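Moving playlists off the old Juretance box

I spent most of April moving my music from the Juretance player to a small server running Buditell. Copying the files was easy enough. The playlists were the hard bit.

The Juretance saves each playlist as a plain m3u file, but it writes the full path to every track, starting with its own internal drive name. Buditell wants paths relative to the music folder. So when I imported my lists they all showed up with the right names and nothing in them.

I opened one in a text editor and did a find and replace on the first part of the path. That fixed most tracks. The ones still missing had accents in the artist or album name. Anything by Đinh was gone, for instance, and so were 7 albums I'd ripped from my brother's collection.

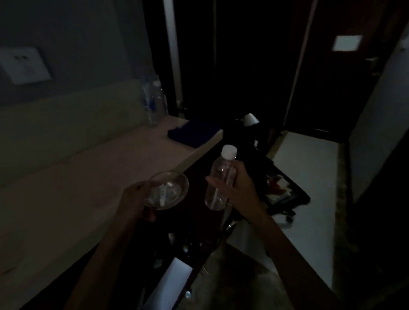
The old box saves its playlists in a Windows character set and Buditell reads them as UTF-8. I asked on the forum and Phúc Khổng replied the same evening. He said to convert the files first, then change the paths, and to save with the m3u8 extension so the server doesn't have to guess. I did it in that order and got everything back except 3 tracks, which I had renamed myself at some point.

There are a little under 2000 tracks in the main playlist and the import took 2 minutes. Play counts don't come across at all — they live in the Juretance database and there's no export for it.

I've kept the original playlist files in a folder called Plostbridge, the old name of the player on my network. Next job is the cover art.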